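Workshop Tips: Software for the Bench Arm

This page collects recommendations for members of the Steren workshop who prepare and run programs on the bench arms. It covers control settings, perception, planning and the small tools that support them. Mechanical maintenance is treated on a separate page. Members should have completed the basic session before applying anything below.

Setting up a project

Keep one folder per task, and name it after the part handled and the month in which work began. "Disc-July" is a good folder name; "test2" is not. Each folder should hold the scene file, the motion program, the controller settings and a plain text log. Copies of the settings kept on the desktop of the bench computer are removed at the end of each month.

Dralto, the planner installed on all bench computers, saves its settings separately from the scene. Export both. A scene file opened without its matching settings will load the factory speed limits, and a program tuned at low speed may then run much faster than its author intended.

Units deserve a check every time. Dralto works in millimeters, while Derese, the simulator, works in meters. The import window offers a conversion box, and it is left unticked by default. A part that seems to be missing after import is usually present at one thousandth of its proper size.

Rehearsing in simulation

Every new grasp is to be rehearsed in Derese before it is tried on the bench. Begin with a plain floor, one light and a simple part. A disc is a sensible first choice, as its outline is easy to check from any side. Add shelves, trays and clutter only when the approach works without them.

Place the simulated camera behind the gripper and look along the fingers toward the part. From this position, a sideways error shows up as a gap on one side of the centerline. Errors in height are harder to judge, and a second view from the side is needed for those.

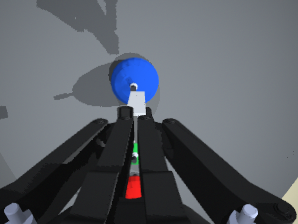 Leave shadows switched on during rehearsal. They slow the display a little, but a detector that has been tuned on evenly lit scenes will often report a dark patch on the floor as part of the object. Move the light to several positions and repeat the run at each one. If the reported center of the part shifts when only the light has moved, the color threshold is too loose.

Fix the random seed while looking for a fault, and write it in the log. The shared practice scenes use seed 885. Once the fault is cured, release the seed and complete 31 runs with varied part positions before booking time on the bench.

Control settings

Change one gain at a time. If the arm hums or trembles at rest, lower the stiffness before touching the damping. If it drifts past the target and returns, raise the damping in small steps. Write down the old value first.

Set the approach speed separately from the travel speed. Dralto accepts a percentage for each, and 13 percent is the house setting for the final approach. Travel speed may be raised to 60 percent once the path has been checked from start to finish – never on a first run.

Planning around the fingers

The planner needs the full shape of the gripper, linkages included. A simplified box is quicker to compute, but it blocks paths that are perfectly safe in tight spaces. Use the box for long moves across the bench and the detailed shape near the part. The switch between the two is made in the "Collision" tab and can be tied to a waypoint.

Add a short straight move before and after each grasp. Curved paths generated close to the part tend to brush it with one finger and turn it slightly, and the grasp then fails for reasons that the log does not show.

Reading the log

Stenik, the log viewer, opens files from both programs and lines them up by time. Filter by "Warning" first. Repeated warnings about joint limits generally point to a poor starting pose – try a different one before editing the path.

Logs larger than the viewer will accept can be split from its File menu. Members who wish to share a log should remove the camera stream beforehand and post the remainder to the project folder with a line stating which settings file was in use.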